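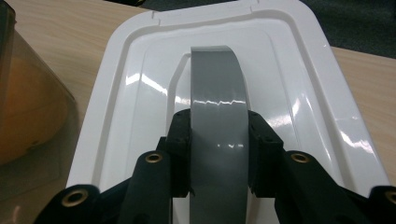 Four evenings of teaching by hand

Flodton says 300 demonstrations will teach an arm to handle a lid. I'm on my fourth evening with the hand-held grippers and I doubt it. My wrists are learning plenty – the policy, less so. 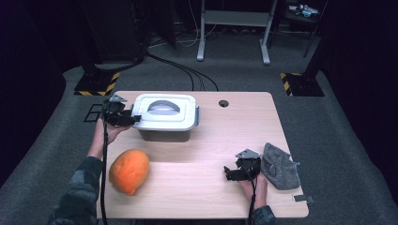
What bothers me is variety. Every demo is me, at one table, with my habits. I keep working the left gripper beside the white container while the right one hangs low, and a model could easily copy that and miss the point. Would 400 more fix it?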